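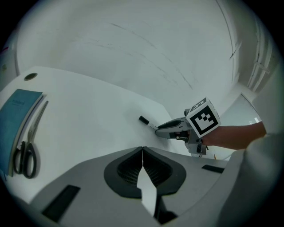 Teal notebook and scissors on the desk

Countdown posts for a small film release, how many is too many?
Posted by Dayana Urrego, 01/02/2023

Hi all. Doing the social for a small indie feature called Istlow, opens in July on a handful of screens. Its me and one part time designer. Distributor wants a countdown on Instagram and Facebook, one graphic a day, starting 131 days out. They sent a spreadsheet with a row for every day. Most rows say "fun quote??"

We have 2365 followers on Instagram, less on Facebook, Twitter is basically the cast and their moms. I have the trailer, a folder of stills (a lot of them the same dinner scene), and the script, so quotes are not a problem for a while, but 131 of them?

Things I want to know:
Is a daily countdown that long going to kill the account? Reach already dips when I post two days in a row.
Same graphic on all platforms or redo it for each?
Distributor also says no plot past the first half hour. So that cuts the quotes way down.

Need to send them something by Friday. Thanks in advance, sorry for the rambling

Heikki Huttunen
Way too long. Did one for a documentary, Flostilbridge, they wanted the same sort of thing and we talked them down to the last two weeks. People don't care that a movie is 97 or whatever days away, they can't buy a ticket yet. Once tickets are on sale the number means something.

What I'd send back to the distributor:
Now until spring, two posts a week, no numbers on them. Stills, one short clip, a cast member talking to their phone for 20 seconds. Those phone videos did better for us than anything the designer made, sorry to your designer.
One month out, poster and the theater list. Pin it.
Two weeks out, start the daily countdown. Quote graphics go here. Fourteen quotes from the first half hour, you can find fourteen.
Opening week, reposts of people at the screenings, showtimes in stories every morning.

On sizes, yes redo them. Square or 4:5 for Instagram, wide for Twitter, or the text gets chopped in the preview. Have the designer build one template with the text sitting in the middle and it takes ten minutes each. Keep the film title on every single one, we forgot on the first few and they got shared around with no way to tell what they were for.

Also ask who is paying for boosting. If there's any budget at all put it on the trailer, in the zip codes near the theaters, and nothing on the countdown stuff.

Ernő Szalai
just schedule them all in one go and forget about it. we did 133 posts for Reltton and it was fine

Friederike Sperling
I would not schedule it all in one go. Release dates move. Ours moved by 3 weeks and every graphic with a number on it was wrong, and half were already queued. Had to delete them one at a time on my phone at an airport.

Agree with Heikki on two weeks mostly. If the distributor won't budge try weekly numbers, "15 weeks", "14 weeks" and so on, every Monday. Looks like a countdown, fills their spreadsheet, and it's a lot less work for you. You can drop the daily ones in at the end.

One more thing re quotes, check the actors are ok with the stills you pair them with. Some contracts have photo approval in them. Email the producer now, it took us forever to get an answer and we were posting landscapes the whole time.

Dayana Urrego
Thank you!! Weekly numbers then daily for the last two weeks, thats what I'm pitching. Did not know about photo approval, emailing the producer tonight. Ernő did yours have the date locked? Ours is "pretty much" locked, which now worries me

Ernő Szalai
yeah locked. also we had an intern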